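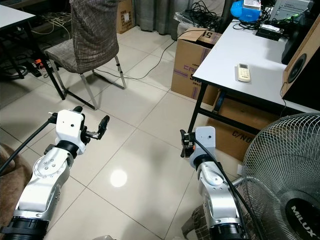
Home Day Trips Sewing Room Recipes About Me Contact

A Day at the Flernell Open House

I have wanted to get inside Flernell for years. If you sew for your house at all and live anywhere near Brokbridge you've probably bought from them without knowing it, because they make slipcovers for a lot of the small furniture stores and put the store's own label in. Once a year they open the doors, and once a year I've had a wedding or a cold or a kid with a recital. Not this time! Saturday, November 23, 2019 was in the planner in red pen and I told everyone I was not available for anything.

My friend Bok-nam Ha came with me. She drove, I did snacks (the cheese crackers again, I'm sorry, Bok-nam). It took us an hour and a bit, mostly thanks to the detour by the bridge, and we still got there before they had unlocked the side door. There's no real sign. You're looking for a low brick building behind a tire place, and if you get to the car wash you've gone too far. We got to the car wash.

They take you in small groups, and ours went with Amparo Nieto, who runs the cutting floor and talks even faster than I do. I liked her right away. First stop was the fabric store room, which smelled exactly the way you want it to. Rolls up to the ceiling on both sides and just enough space between them to walk sideways. She said they keep roughly 1,000 rolls in there, and the oldest ones are prints they don't sell anymore but hang on to for people who need one replacement cover to match the rest of a set. I asked how often that happens and she said every week, usually after Thanksgiving. Gravy!

Then cutting. I'd imagined big machines and there is one, a long one, but it was covered up for the day and what we watched was Amparo with an electric knife and a stack of stretch fabric, going around a cardboard pattern like she was icing a cake. The trick with stretch (write this down, I did) is to unroll it the day before and let it lie there overnight. It comes off the roll pulled out of shape and wants to shrink back. If you cut it right away your cover ends up short in the back, and then you stand there tugging it down over the chair and blaming the pattern. Which I have done. More than once. I have a set in the basement that looks like it's wearing its little brother's pants.

The sewing room was next and it was LOUD, so I didn't catch much, but I did see how they put the elastic in. They don't run it through a casing the way I do with a safety pin and bad language. They stretch it with one hand and sew it straight to the raw edge with the other, folding as they go. One lady did an entire hem in the time it took me to find my glasses. Bok-nam wanted to try and they let her! She got four inches in and it wandered off the edge, and they let her keep it, so now it's on her refrigerator.

OK, the part I really want to tell you about: the fitting room.

It's a plain room with a shiny white tile floor, big square tiles, and you can see every single ceiling light in it. Beautiful, and I would lose my mind trying to keep it clean with my dog. They bring the finished covers in there and put them on real dining chairs, the kind people have at home, and look at how they sit. There was one I went back to three times, with a tall back and skinny chrome legs, wearing a cover in a brown and gray pattern. I am not a brown person. My whole dining room is blue. But on that chair it looked so good, sort of calm and dressed up at the same time, and a pattern like that would hide an awful lot of spaghetti sauce. I've been looking at my blue ones sideways ever since.

There was a big standing fan in there too, a Milux with the silvery rim, and Bok-nam got stuck on that because she's been fan shopping since last summer and has opinions about guards. I had to pull her away by the sleeve.

Si-woo Shin does the fitting, and he gave us a little lesson. I'll try to put it down the way he told it, for those of you who emailed after my last slipcover post.

Start at the top of the back, both corners at once. Get the corners sitting right before you pull anything down, or the seam will lean and you'll never talk it back. Then smooth down the front of the backrest with flat hands, no grabbing. Push the fabric into the crease where the back meets the seat. He uses the side of his hand for that, like a karate chop in slow motion, and then he rolls up a strip of foam and tucks it in on top so the fabric can't creep out when somebody sits down. After that you do the front corners of the seat, then the back ones, and the very last thing is to tip the chair and check the elastic underneath.

With metal legs you have one extra problem. On a wooden leg the elastic grabs a little. On chrome it slides, and the hem rides up at the back until it looks like a shirt that's come untucked. His answer was to sew two short ties inside the hem at each rear leg and knot them behind. He said some customers use clips, and he didn't make a face about it, so I won't either.

I asked about washing. Cold, inside out, no softener (it wears the stretch out), and put them back on the chairs while they're still a tiny bit damp. I've been drying mine to a crisp and then fighting them. You live and learn.

Somebody in our group wanted to know about leather chairs, and Si-woo said yes, but go with a cover that has a brushed back, because the smooth ones skate around. Somebody else asked about armchairs and he said that's another room and another day and everybody laughed, but I think he meant it.

Lunch was in the break room. There was a noodle soup from Cheon, the little place on the corner, in a giant pot with a ladle, and pay-what-you-like in a coffee can. So good. It had something smoky in it and I couldn't work out what, and when we stopped by Cheon afterward to ask, they were closed. If anybody knows, please tell me! We sat across from Lise Friesen, who had come all the way down on the bus to find a match for covers her mother bought in the eighties. She had one in a tote bag, mustard with little ferns. Amparo took one look, went into the store room and came back with half a roll of it. Lise teared up, and then I did too, naturally.

The remnant sale is in the loading area and you should go there FIRST, before the tour, if they let you. By the time we got in, the good velvets were gone. It's sold by weight, everything's in big canvas bins and you just dig. I came home with:

a piece of oatmeal linen big enough for the bench in the hall
a lot of wide elastic, white, on a cardboard spool
some of the brown and gray (I know, I know)
one single finished chair cover in olive with a crooked seam, marked down to nearly nothing

Bok-nam bought a bag of zippers she has no plan for.

They had a notebook by the exit where you could sign in with your town, and the young man at the table told us last year's total was 1,469 visitors, which I would not have guessed from the size of the parking lot. Come early for that reason. People were parking along the ditch by eleven and the tire place was not happy.

A few odds and ends in case you go. Wear flat shoes, there's a metal stair up to the cutting floor with holes in it. The restroom is through the break room and the lock sticks, lift it while you turn. Cash for the remnants, cards only at the front counter for full-price covers. You can bring measurements and they'll check them for you: height of the back from the seat up, width at the widest point, depth of the seat, and how thick the seat is at the front. I had everything except the thickness, so I had to call home and have my husband measure it with a school ruler, and he measured the wrong chair.

On the way back we stopped at Jedus for pie (pecan for me, and she had the lemon) and drew up a plan for my dining room on a napkin. I'm going to sew one cover first in the brown and gray and leave it on the end chair for a week without saying anything and see if anyone at my house notices. There should be enough fabric for two if I'm careful with the pattern direction. Pictures of that when it's done, probably February, knowing me.

Share this post 40 shares

3 comments

Nithin Alva
My grandmother had the fern ones! Ours were green, though. Do they ship remnants, or do you have to dig for them in person?

Reply from the author
In person only, I asked. The front counter will mail you swatches if you send them a stamped envelope.

Lise Friesen
So nice meeting you both. Six covers cut out and one sewn so far. The ferns are all going the right way up.

Older post Newer post

Contact Copyright 2019, all rights reserved Back to top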